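Donari hand gripper, bench guide
Section 4: Cable check, finger check and re-zero
Revised 2018-12-16 by Balakrishnan Pillai. Replaces the Ganidberg sheet.

Read this before you start

The Ganidberg sheet promised that the gripper "finds its own zero". I have yet to see it do so in a way I would trust. It finds a number, certainly, and it reports that number with a green tick, but the tick only means the routine finished. Treat everything the Shenoy software tells you in this section as a claim to be checked by eye.

Do the whole section after any knock, after changing a finger, and in any case every 600 cycles. The supplier's figure is more generous. I don't know where they got it.

4.1 Before you touch the gripper

1. Stop any recording in Shenoy and wait for the session to close. If the session window hangs, leave it for 2 minutes before you force it shut. Forcing it early has cost us files.

2. Switch off the gripper supply at the bench unit. The on-screen "Safe" button does not cut the supply, whatever its name suggests.

3. Clear the white sheet enough to work over. Marks and smudges on it do not matter for this job. Loose screws do.

CAUTION: Keep fingertips out of the gap between the fingers until the supply is off. The fingers can close on start-up without a warning tone.

4.2 Cable check

4. Pick the gripper up with both hands, one over the housing and the other underneath with the palm up. Do not lift it by the corrugated sleeve. The sleeve looks strong enough, and the old sheet even showed it being used as a handle, but the strain goes straight into the connector.
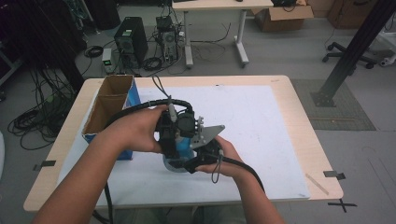 5. Follow the corrugated sleeve along its loop with your thumb. You are feeling for a flat spot or a split. A sleeve that only looks dusty can stay in service.

6. Check the thin grey cable where it comes out of the top of the housing. Move it gently from side to side. If it shifts at the housing, stop and fit the spare. Tape is not a repair, and I will remove it if I find it.

7. Try the small bolts on the angled grey plate with the short driver. Nip them up only if they turn freely. A plate that has been overtightened tends to sit crooked, and the software will then "correct" for it by moving your zero.

Note: Cables on the floor should be followed back to the computer by hand before anything is unplugged. The labels were put on before the Nukedard upgrade and several of them are wrong.

4.3 Finger check

8. Switch the supply back on, open the fingers fully and switch off again. Wait for the fan to stop.

9. Hold the gripper over the white sheet and look at the camera view. Both fingers should come into the lower part of the picture, one from each side, with clear white between their inner faces. You want two straight, dark edges. A ragged edge usually means glue or grit on the finger, and no amount of software filtering will get it off.

10. Look at the small round holes near the finger tips. They should be open. Clear a blocked one with a wooden stick and keep metal picks away from the plastic.

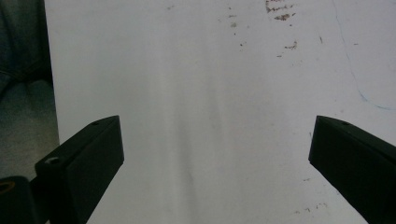

Brown specks or pen lines on the sheet will sometimes be flagged by Shenoy as "object present". Ignore the flag if the gap is plainly clear. The makers say the July release fixed this — it did not fix it on our bench. If the flag bothers you, turn the sheet over, but don't put down a glossy one, as that is worse.

4.4 Re-zero

11. Switch on, choose Tools, then Zero, and let the fingers close with nothing between them.

12. Open and close 3 times by hand control. Write down the closed reading each time. The readings should agree. If they drift in one direction, go back to step 7 before you blame the motor.

13. Open fully and read the width shown. On our fingers it should say 80 mm. Check it with the steel rule as well. Where the rule and the screen disagree, believe the rule and run the zero again.

14. Save under a new name. "Overwrite last good" saves over the last file, good or not.

If the second zero also comes out wrong, take the gripper out of use and leave the written readings with it. Please don't try a third time in the hope of a better answer. Finger replacement is in Section 5.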